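Marneo to open refill and repair shop on Borkport harbour front

1/22/23

Reading time: 5 minutes

Print this page | E-mail this page

BORKPORT – Household goods company Marneo will open a shop in Borkport in May where customers can refill, mend and return everyday items for the home. The shop will take over the ground floor of the former Timmermans chandlery on the harbour front, which has stood vacant for several years. The lease runs until 2031.

The new shop will be Marneo's first outside its home town and its largest to date, with 300 square metres of sales floor and a further 566 square metres of storage and workshop space at the rear. It will create 34 jobs, most of them part-time. Recruitment begins next month, and priority will be given to applicants who live within the Borkport postal area.

Customers will be able to fill their own bottles, tins and jars with washing-up liquid, laundry powder, hand soap, vinegar, soda crystals and a small choice of dry foods. Containers are weighed empty on arrival and again at the till. People who come without one can borrow a glass jar against a deposit, which is paid back when the jar is returned clean. Jars may be handed in at either Marneo shop.

A second counter will deal with small household goods that come in at the end of their life or close to it. Lamps, kettles, toasters, wooden chairs and pans with loose handles will be looked at while the customer waits, and a price given before any work is done. If a repair would cost more than half the price of a similar new item, staff will say so, and the customer can choose to take the item home or leave it for parts.

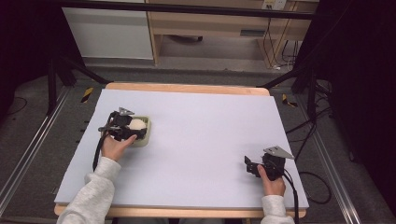

Small round item and its square container on the worktop.

Marneo will carry the full Dralis range in Borkport. Dralis is the company's own line of plain household goods, launched as a trial with soap and dishcloths and since extended to brushes, storage tins, candles and table linen. All Dralis goods are sold without outer packaging. Prices are marked on the shelf and there is no barcode label on the product itself, so customers do not have to peel anything off when they get home.

The range will be reviewed twice a year. Lines that sell slowly in one shop will be moved to the other before any decision is made to drop them. Marneo does not plan to hold seasonal sales in Borkport, but goods with small marks or dents will be sold at a lower price from a shelf beside the entrance all year round.

The Timmermans building was put up as a store for rope, canvas and paint, and later served as a chandlery for the fishing fleet and pleasure boats. Many of the original fittings are still in place. The long oak counter will be cleaned and kept, as will the wall of small drawers behind it, which will be used for screws, hooks, fuses and other loose goods sold by the piece. The painted Timmermans name on the harbour side of the building will stay. A smaller Marneo sign will hang over the door.

Building work has started. The roof has been made watertight and the old heating system taken out. A new floor will be laid over the existing concrete, with a ramp in place of the two steps at the front door. There will be a customer toilet with level access and a table where bags can be packed out of the way of the till. The loading door on the quay side will be used for deliveries in the early morning only, under an agreement with neighbouring businesses.
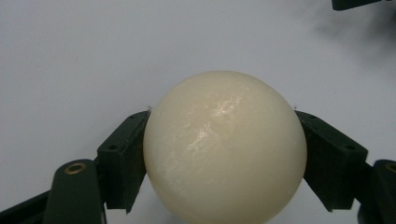

Deliveries from the main warehouse will be made twice a week by a single lorry. Liquids will arrive in large drums that go back to the supplier to be filled again, and dry goods in paper sacks. Marneo has asked its suppliers to stop using shrink wrap on pallets bound for Borkport, and most have agreed to use reusable straps. Talks with the rest are continuing.

The company considered four sites in the region before settling on the harbour front. The Timmermans building was chosen for its size, its storage space and its position on the bus route between the station and the ferry terminal. There are public parking spaces on the quay, and bicycle stands will be fitted along the side wall.

Marneo will also run short evening sessions in the workshop on subjects such as rewiring a plug, sharpening kitchen knives, darning and looking after wooden boards. Places will be limited by the size of the room and must be booked at the counter. Sessions will be charged at the cost of materials. Schools and clubs in Borkport that would like to use the workshop during the day can apply in writing once the shop is open.

Opening hours will be from nine in the morning until six in the evening, with later closing on workshop evenings. The repair counter will close half an hour before the shop. The exact opening date will be announced when the floor has been laid and the final safety check has been carried out.

Borkport residents who hold a Marneo jar card from the existing shop can go on using it. New cards will be available free of charge from the first day. The card records deposits only and is not linked to a name or address.

About Marneo

Marneo sells refillable and long-lasting goods for the home and runs a repair service for small household items. It owns the Dralis range. The company is privately held and does not sell online.

Notes to editors

Plans of the ground floor and a list of the goods to be stocked can be requested from the Marneo press office. Visits to the Timmermans building are not possible while work is under way. A press morning will be held shortly before the opening and invitations will be sent by e-mail.

Print this page | E-mail this page

Recent news

Marneo jar deposit to stay at the same rate
Dralis table linen now sold by the metre
Changes to repair counter hours over the spring
Old paint tins: what we can and cannot take back
Marneo signs lease on Timmermans building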